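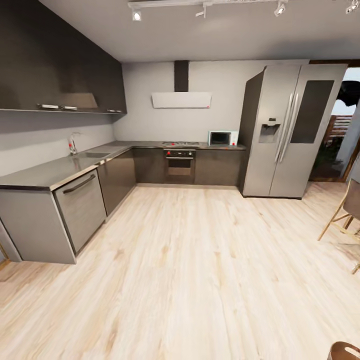
The kitchen in the Merrick sim cell, ready for a morning's work.

Cell notes: the gripper that closed on nothing

Most of you know the Merrick cell as the one that never needs a mop. It runs entirely in simulation, which led several of us to believe it would look after itself. It ran for 27 days on that theory. Then the arm began shutting its fingers a little to one side of whatever it was sent to fetch, lifting with great confidence, and delivering air.

The first suspect was the grasp planner, because it is always the grasp planner. We spent most of a week on it. The planner was fine, and is owed an apology.

The trouble was in the wrist camera mount. When Omia was updated in February, the arm model came in fresh from Fikier, and the new file carried its own camera offset. Ours had been set by hand long ago and lived in a separate settings file, which was still being loaded, dutifully, on top of the new one. The offset was applied twice. Every pick landed 13 millimeters off, which a mug will forgive and a small cylinder won't.

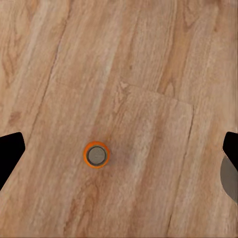 How often should the wrist camera offset be checked?
After every change to the arm model, the gripper model or the simulator version, and before any batch longer than 1,000 picks.

The fix took one deleted line. Cleaning up after it took longer. We had 783 logged picks from the bad stretch, all labeled as planner failures, and they had to be pulled out of the training set and relabeled before Vutow learned to miss on purpose.

While the cell was down we did the other jobs that had been sitting on the list:

Finger friction is back to the measured value. It had been turned up for a demo and left there, so the fingers could have held a greased bowling ball.

The open position is now read from the gripper file. It used to be typed into three scripts, two of which agreed.

Home pose has been saved again with the elbow higher, so the arm no longer starts the day by brushing the counter.

Collision shapes on the fridge handles are simpler, and the cell loads noticeably faster.

The startup check now moves the open gripper over a cylinder at a known spot and compares where the camera puts it with where it is. If the two disagree, the cell refuses to start and prints a message. Please read the message. The old one was ignored so thoroughly that we found it had been misspelled since the day it was written.

Offset changes go in the cell log from now on, with the old value next to the new one.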